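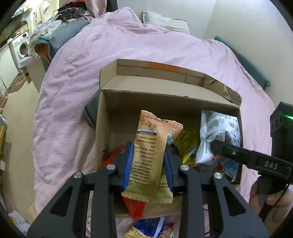

Figure 2. The packet-sorting task on the home collection site. The gripper at the front holds a snack packet between its two finger pads; the second gripper, at the right, reaches into the carton.

3.2 Home collection by the student team

The second part of the Plesis project was carried out by the members of our robotics club outside the laboratory. The bench recordings of the first term all had the same grey table behind the objects, and we wanted to know how much a policy depends on that. Each member therefore chose a surface at home on which a small task could be repeated many times without moving furniture. Frida Bach and Xolani Potgieter prepared the task list, and Spyros Shehu checked the calibration of the tools before they left the workshop.

Packet sorting (Figure 2) was the task which the members found the most difficult. The operator works with two hand-held grippers and an open cardboard box, and must move snack packets one at a time between the box and the bed. We selected packets for three reasons. The wrapping is soft, so its shape changes with every grasp. Its printing is bright and is often seen upside down by the camera. Finally, the packets lie over one another, and an operator has to decide which of them is free to be taken first. A bed sheet makes the work harder again, as it wrinkles under the box and gives no flat reference for the height of the fingers.

The instructions were kept short. The operator closes the fingers on the long sides of the packet, lifts it clear of the box and pauses before placing it. The other gripper may touch or steady a neighbouring packet, but it should not pull on the one being held. Colours and flavours were not prescribed, and the members used whatever they had in the cupboard.

In total the team recorded 767 episodes, of which 177 belong to packet sorting. We removed 29 of these after review, mostly where the tracking was lost when both tools were deep in the box. Riet Mertens reviewed all the packet episodes and marked the start and the end of every grasp by hand. This labour took longer than the recording itself, and in the next season we would like to share it between more members.

One limitation should be mentioned. The operators became faster during an afternoon, and the later episodes contain fewer failed grasps than the early ones. We did not correct for this effect in Section 4.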